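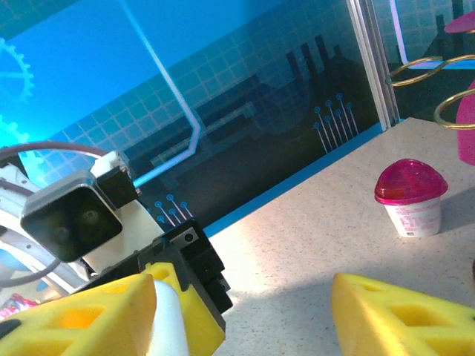
Dernière modification : janvier, 17 h 40

Budget pour un poste à deux bras : j'oublie quoi ?

Le devis Drulto me plaît, donc je me méfie. Il couvre les bras et les pinces, point. Quelle marge prévoir pour le reste ?

Lerell64

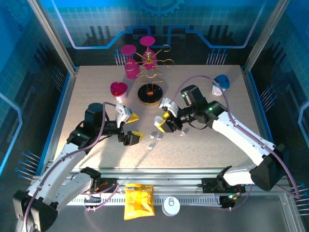

Les doigts de pince sont un consommable, et le devis n'en parle jamais. Demandez le prix du jeu de rechange avant de signer. Pour de petites pièces blanches comme celle que tient la pince de droite, je garde 5 jeux en stock -- et 3 000 euros de côté pour câbles et fixations.

Matent

Pareil, sauf que chez nous les câbles ont mis 9 semaines à arriver. Prenez-les avec les bras.

Adeleke

Ça dépend du budget.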